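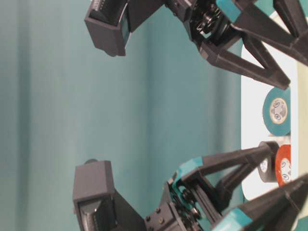

Teal, and How We Got So Much of It

Sun 16 May

Regular readers will remember that in the last issue I promised a short item on color in the Asincombe workrooms and then ran out of space, having spent most of it on the parking. The parking is unchanged. On to color.

The color is teal. It was going to be gray, and for a long time it was nothing at all, the walls upstairs being the shade that paint becomes when several generations of tenants have each touched up their own corner. Then Alina Pascu, who looks after the Osside end of the building, ordered a bolt of backdrop cloth from a shop that was closing down. She had asked for sage. The shop sent teal, and a very polite note, and then it closed down.

So we had 95 feet of it. If you have never carried 95 feet of curtain-weight cloth up a stairwell with two turns in it, I can recommend the experience to anyone who feels they have too many friends.

We hung the first length as an experiment in the small room, meaning to see whether it was bearable. It was better than bearable. Behind a work table it swallows the radiator, the fuse box and the calendar from the tile company, and anything dark you put in front of it shows up with a nice clean outline. Black and charcoal things look especially good against it. Wood looks warmer. Brass looks as if it cost more. The only losers so far are the green cutting mats, which disappear, and my second-best sweater, which I am told makes me look like a floating head.

A word on folds, which have caused more correspondence than the rent. There are two parties in this building. One wants the cloth pulled flat and clipped so that it looks like a painted wall. The other lets it hang in soft, wide vertical folds and gets on with the day. I belong to the second party. Flat cloth is only flat until somebody opens a window, and after that you have one enormous diagonal wrinkle that draws the eye like a stain. Wide folds forgive a good deal. They also take care of any extra width, of which, see above, we had plenty.

If you do want it flat for something particular, go ahead, but please let it down again afterward. The clips leave small puckered bites along the edge, and the Troseo steamer we share takes 13 minutes to heat and then spits.

Which brings me to the tape. Once the cloth was up, it seemed wrong to keep using the tan masking tape that had served us without complaint for years. Somebody (I was standing next to her, but I did not place the order) found cloth tape in what the seller called a matching shade. It is very nearly a matching shade. Under the lamps it matches so well that you can put a roll down on the table, look away, and lose it completely against the curtain. I have now bought the same roll twice, in spirit, by going out for another while the first sat a foot from my elbow.

It is good tape, though, and it has spread. It began as a tidy strip or two holding down a cable. Now it's on drawer handles, on lamp stems, on the corner of the step stool, and wrapped around anything with a joint that somebody thought could use a bit of encouragement. There is a piece on the kettle upstairs and I would like to know what it is holding together, though I would like to be told gently.

Some requests, then, from the person who peels it off:

Fold over the last half inch when you finish with a roll. Ten seconds of your time against ten minutes of somebody's thumbnail.

Wipe the surface first. It will stick to a clean tabletop for months and to a dusty one until lunch.

Short bands hold better than long spirals. If you are on your fourth time around, the trouble is probably a screw.

Don't use it on the curtain. I know they are the same color. The gum comes through the weave, picks up lint, and leaves a gray rectangle. There is already one at knee height in the Nuttall room, and its author knows who they are.

Put the roll back on the table. The windowsill gets the sun and the inside edge goes to toffee.

On money, a few of you asked what the whole business came to. The cloth, the rail, the hooks and the first box of tape together were $219, paid out of the furnishings line, which had been saving itself for a coffee table that I don't believe any of us wanted. The rail was the expensive part. The cheap one bent in the middle under its own weight before anything was hung on it, and I took that as advice.

Washing has been a subject of debate too. The label says cold, alone, and hang to dry, and it means all of it, the second part most of all. We put one length through with a load of dish towels and the Osside kitchen now has the most fashionable dish towels in the county. Nothing shrank that I could measure. The hem did come loose along one side and has been caught up by hand, in thread that is plainly navy. Please don't write in about the thread.

There are two lengths still folded on the shelf by the stairs, already hemmed, and they are free to any room that wants them. Bring your own hooks. You will need 80 inches of clear drop from rail to floor, or else a willingness to let it puddle, which looks very romantic for a day and then collects sawdust.

Anyone hoping for another color may put a note in the box. I have had one request for mustard and one for "a normal white." Both will be considered in September, when the furnishings line fills up again, and when I expect I'll still be finding bits of teal tape on the bottom of my shoe.

Next issue: the stool with the short leg, and an update on the parking.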